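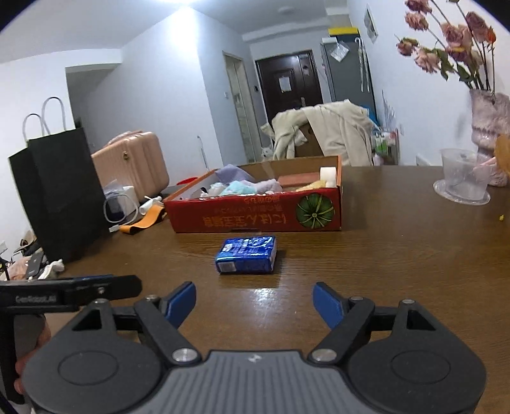

Sorting a mixed box of fabric and small items

Written by Yaa Nutsugah. Checked by Lindsay McKinnon.

A cardboard food or gift box laid open on a table makes a serviceable tray for soft goods. The usual fault is that hard items, tape and packets end up in the same box as the fabric, and the fabric is pushed in to fit round them. The method below separates the two groups and gives the fabric a fold that suits it. Allow 40 minutes for a box of ordinary size, including clearing the table.

What you need

A table with a clear area at least twice the size of the box
One open box, shallow enough to reach the bottom without lifting the sides
A second container for hard items (a paper carrier bag will do)
Tissue paper, unprinted
A soft pencil and paper labels

Preparing the table

1. Move cups and vases to the far end of the table or off it altogether. Dried flowers shed when knocked, and the fragments are tedious to pick out of satin. Roses are worse than most.

2. Coil charging cables and put them in a bag of their own. Plug pins and bare connectors snag fine weaves.

3. Wipe the table and let it dry. On a glossy surface, check for crumbs with your eye close to the level of the top.

4. Set the box down with its opening facing up. If it is an old printed carton, ignore which way up the lettering runs. Fold the flaps outwards and press the creases flat.

Emptying the box

5. Take out the hard items first: rolls of tape, tubes, anything in a sealed wrapper. Stand tape on its side, away from the fabric -- the exposed edge of the adhesive picks up fibres.

6. Leave wrapped packets sealed. Lay them flat in front of the box and deal with them last.

7. Lift the fabric out one piece at a time. Take each piece near its middle, let the rest hang, and wait for it to separate from whatever lies underneath. Do not pull from a corner. Satin slides free easily, but a piece with ties or trim can drag its neighbour out with it.
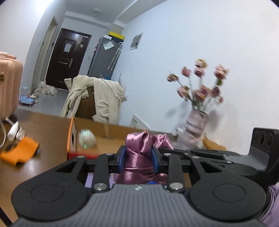 Mauve satin gathered in a loop, with lilac fabric beside it.

8. Put each piece on the table by type of cloth. Colour is a poor guide, as lavender, lilac and pale pink are hard to tell apart under a ceiling light. Feel the surface instead: smooth and slippery in one group, matt and soft in the other.

Folding

9. Matt pieces: fold in half lengthways, then in thirds. Smooth with the flat of the hand.

10. Satin: lay it shiny side down on tissue and roll it loosely from the short end. A tight fold leaves a line across the sheen which may need steaming. The Drenberg method uses a card tube as a core; this is neater but takes up more room, and in a shallow box the lid may not close.

11. Very small pieces can be rolled together, two to a roll.

Repacking

12. Line the box with one sheet of tissue. Put the matt pieces in first, folded edge upwards, working from the left.

13. Place the satin rolls on top in a single layer. If a second layer is needed, use a second box.

14. Put the hard items in the other container. Sealed packets may go back with the fabric if they are flat and have no sharp corners.

15. Label the end of the box in pencil on paper. Gummed labels lift the print from coated card.

Storage

Keep the box off the floor and out of direct sun. Satin should be unrolled and rolled again from the opposite end every 9 months. A box which goes into a suitcase needs its lid tied with tape or ribbon -- an elastic band will crush the sides.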